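Last Thursday I finished the budget for our second pair of hand-held grippers. One pair costs 936 dollars, and Canan wanted me to order three at once. I said no – first we see how many hours we use them.
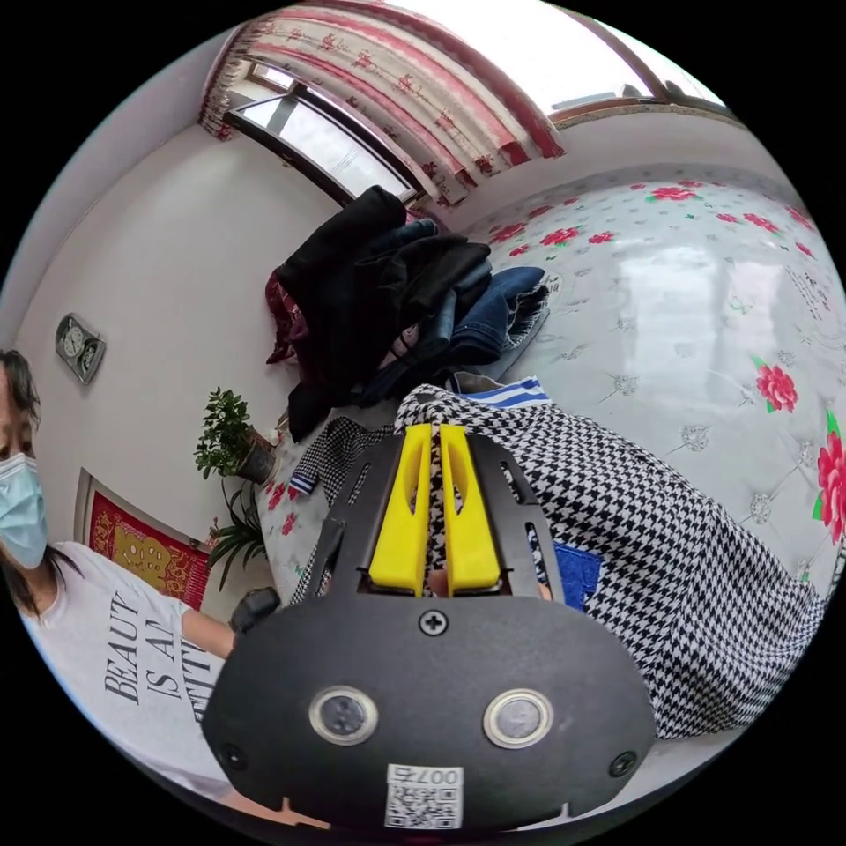
Should spare fingers be in the first order? I would put them there, as shipping from Nesevix is 14 dollars each time, however small the parcel.

The rest of the money stays for storage until October. Dale still owes me his quote for the drives.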